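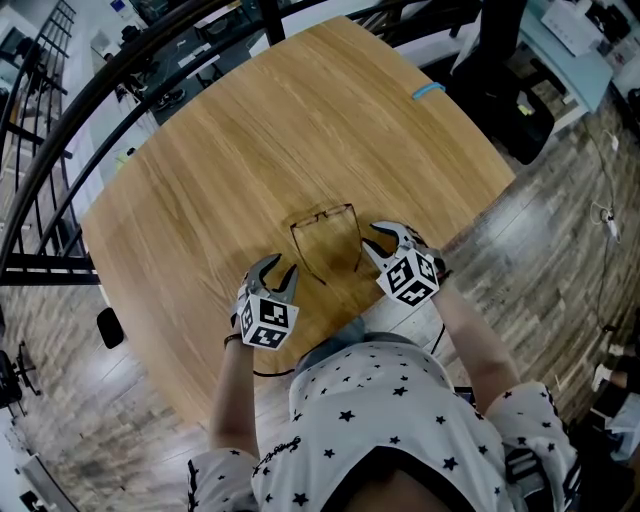
Valtine Round Table, 916 mm
Supplied by Vistirlow. Product code series: Colter.

Overview
The Valtine is a small round table for mezzanines, landings, breakout corners and reading areas in offices. It has a light wood top with a fine linear grain. The 916 mm diameter seats two people with laptops, or three for a short meeting, and leaves a usable walkway on most upper-level floors.

Specifications
Diameter: 916 mm
Height: 735 mm
Base: centre column on a flat steel disc, black powder coat
Finish: clear matte water-based lacquer, 2 coats
Glides: felt or nylon, specify at time of order
Assembly: required, hex key supplied
Lead time: 11 working days for stocked colours
Maximum evenly distributed load: 47 kg

Top and finish
The lacquer is low sheen to limit glare from ceiling lights. Grain direction and colour vary from table to table and are not grounds for return. Where several tables will stand in one room, order them together so the tops can be drawn from the same batch. The light finish will darken slightly over the first year, more so near windows. Move lamps and desk organisers from time to time during this period to avoid pale patches.

The matte surface is suitable for everyday items such as glasses, keys, pens and cups. Use a coaster under hot drinks. Metal objects dragged across the top may leave fine marks, particularly across the grain.
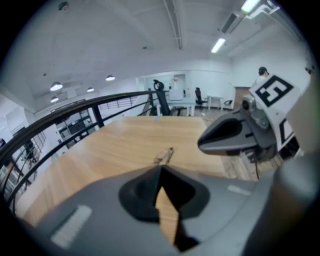 Light wood top in use on an office mezzanine with black metal railing.

Placement beside railings
The round top suits positions next to a curved or straight balustrade, with no corners to catch on the posts. Keep a gap of at least 150 mm between the table edge and the railing so that hands and chair backs are not pinched. The top has no raised lip. Small items can roll - allow for this where the table stands over an occupied lower level, and check local building rules on furniture near a guardrail.

On plank floors, felt glides are recommended. Nylon glides are intended for carpet tile. The base disc must sit flat across the boards. If the table rocks, adjust the levelling screws under the disc before tightening the column bolt.

Care
Wipe with a damp cloth and dry immediately. Do not use solvent, bleach or abrasive pads. Check the column bolt each May and whenever the table is moved.

Related items
Nistor stacking chair, black
Nistor low stool
Colter replacement glide set, felt
Colter replacement glide set, nylon

Specifications current at 13 September 2024. Dimensions are nominal.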